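Timelano Owners' Help > Electric > Charging and 12 V system

12 V battery goes flat while the car is on the charger, recall work already done

Posted by Kiều Ung, 26 March 2018

Car is the Skomton hatchback, the version with the smaller pack. The recall on the charge port latch was done at the dealer in June last year and I have the paperwork. Since winter the 12 V battery has gone flat 2 times, both while the car was plugged in at home overnight. The main pack showed 80 percent each time, which is the limit I set. The doors would not unlock from the fob and I had to use the key blade.

The dealer tested the 12 V battery and says it is good. They want to keep the car for a week to "monitor" it. Is there something I can check first? I have a multimeter and a clamp meter. The wall unit is a Plisari, hard wired, no faults logged.

Ehsan Paracha
Check whether the car goes to sleep after it reaches the charge limit. If it stays awake, the control modules keep drawing from the 12 V side while the converter that feeds it is shut off.

Procedure:
Open the hood and latch the hood catch by hand with a screwdriver so the car sees it as closed. Release it with the handle before you lower the hood.
Put the clamp meter on the negative cable. It must be a DC clamp and it must be zeroed first. Many cheap ones read AC only.
Lock the car, take the fob well away from it, and wait 25 minutes.
Read the current with the car unplugged. Then plug in with charging already at the limit, wait again, and take a second reading.

Unplugged, you want a few hundredths of an amp. If the plugged-in reading stays at a couple of amps or higher, something is holding the network awake. On this model the usual cause is the latch position switch, the same part they handled in the recall. Ask the dealer if the port controller software was updated along with the latch. The two were separate line items on mine, and only one had been done.

Do not open anything with orange cable going into it.

Tươi Châu
same thing on mine, bought a new 12v and it was fine for a month then flat again. so probably not the battery. in the end I set the charge to finish right before I leave for work and it hasn't happened since but I drive every day

Chia-hao Liu
Ehsan's test is right. One addition: turn off scheduled cabin heating and log out of the phone app on every phone before you measure. Each app query wakes the car, and one query in the middle of the wait ruins the reading.
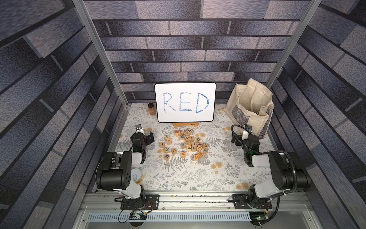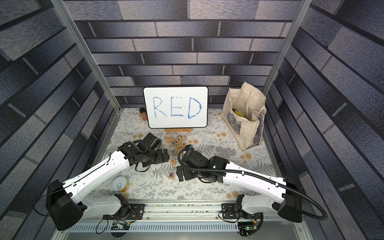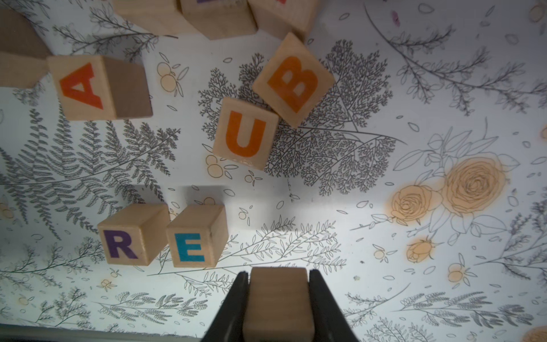

If the reading is high, unplug the cable and watch the meter. A drop within a minute or two points to the port controller or to the pilot signal from the wall unit. To separate those, repeat the test on a different charger. If the draw follows the Plisari, look for a setting called standby wake in its menu and turn it off. If it happens on both chargers, it is the car, and you can give the dealer your numbers with the times written next to them.

Also measure the resting voltage in the morning before you unlock. Under 12.2 V on a battery that tested good means it was drained overnight. My car had covered 2,000 miles after the recall when I first saw this, and the port controller update fixed it.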